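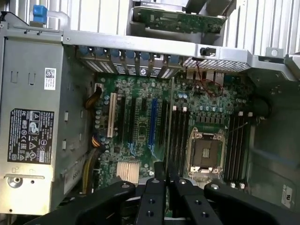
Fig. 1. An open desktop chassis with a green motherboard.

What Happens to Old Computers in Distham?
Project report by Giuliana Lozano
Group members: Giuliana Lozano, Yaneth Restrepo, Yeison Tello

I picked this topic for kind of a selfish reason. My family has two dead computers in the hall closet and my mom keeps asking me to get rid of them, and I had no clue where they were supposed to go! So when Ms. Guzmán said our project had to be about "something in your own town that you don't know the answer to," I pretty much had mine already. Yaneth and Yeison joined because their closets are just as bad.

Our question was: what do people in Distham do with a computer when they're done with it?

How we did it

We wrote a survey with 9 questions and handed it out in September, mostly at school pick-up and outside the Montoya grocery store (the manager let us have a table by the carts, which was super nice). We got 325 surveys back. I typed most of them in myself and my handwriting-reading skills are now amazing. We had to leave question 4 out of the results. It said "Do you not throw away computers?" and people answered yes and no to mean the same thing. That one was my fault.

We also took the bus to Rodunthorpe one Thursday to see the drop-off center, where Elvira Guzmán (she's my teacher's aunt, small world) let us ask her questions until closing.

What we found

The most common answer by far was "it's still in my house." Closet, garage, under a bed, one person wrote "holding up my other computer." A lot of people said they were worried about their old photos and passwords, and I had honestly expected them to say they were just lazy, like us. Hardly anyone under the "recycled it" box could tell us where they took it.

Elvira said that matches what she sees. People show up with a whole trunk full after they move, then she doesn't see them again for years. She told us the drive is the part everybody is nervous about, and that you should ask how it gets wiped or destroyed before you hand anything over. We didn't know you were allowed to ask!

Problems

People who stop to fill out a survey outside a store are probably not everybody. We also wanted to talk to someone from Preltinwood, where they hold their own collection day, but our email never got answered and then we ran out of time. Yeison thinks we should have called.

If I did it again

I'd have someone outside the group read the survey first, and I'd ask how old the computers are. Yaneth wants to make a one-page flyer with the drop-off hours on it, and Ms. Guzmán said she would print it for us if we finish it before break. Our two computers are still in the closet, but my mom says we're driving them over this weekend.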